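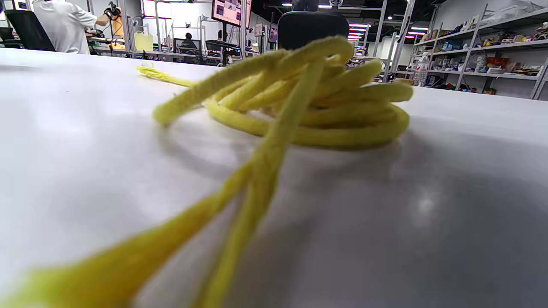 Coiling a braided rope without tangles

1. Put the whole rope on a clear tabletop. Find both ends before pulling on anything.

2. Check the ends. Trim frayed fibers square and wrap the last 20 mm with tape or whipping twine.

3. Loosen the pile from the outside. Lift the top loops one at a time and pass the free end back under each crossing — pulling hard only tightens the knots.

4. Run the full length through your hand to take out twist.

5. Form loops 47 cm long, alternating one overhand and one underhand.

6. Leave a tail, take three turns around the middle of the coil, and tuck the end through the top loop.

Hang the coil on a peg, out of direct sun.

Taras Tymoshchuk, Hilley workshop notes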